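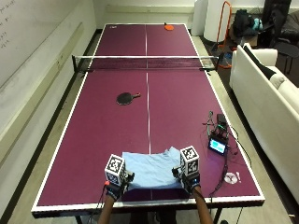 *A table-tennis table, with a light blue cloth laid out at the near end.*

**The hall as a public service**

In May, the district of Utar closed its consultation on the future of community halls. It received 168 written replies, and most of them asked for the same thing: that the halls stay open in the evening. The draft plan proposes the opposite. It would sell two of the buildings, shorten the hours of the rest and direct residents to the new leisure centre at Brollier.

The case for the plan deserves a fair hearing. Heating an old hall is costly, and the leisure centre is modern, accessible and well run. The district must balance its accounts, and no service can be exempt from review.

The plan nevertheless measures the wrong thing. It compares buildings by the number of paid bookings in a year. By that test Brollier recorded 2,138 and the hall at Dhillon hardly figures. Much of what happens at Dhillon is never booked. A parent waits there while a child has a music lesson. Older residents play cards on weekday afternoons, and a game of table tennis costs nothing to those who bring their own bats. None of this produces a receipt, and all of it would be lost.

Distance matters too. The bus from Dhillon to Brollier does not run after seven, and a household without a car would be left with no indoor public space in the evening. The draft gives this one sentence.

Wayne Dufour, who chaired the earlier review of rural services, recommended that each hall be given a small fixed grant of 2,000 pounds a year and left to manage its own diary. The proposal was set aside without a published reason. It should be looked at again – and tested first at Varico, where residents have already offered to hold the keys.

The council meets before the end of the winter to settle the matter. Members should ask for a count of people, by day and by hour, before any building is put up for sale.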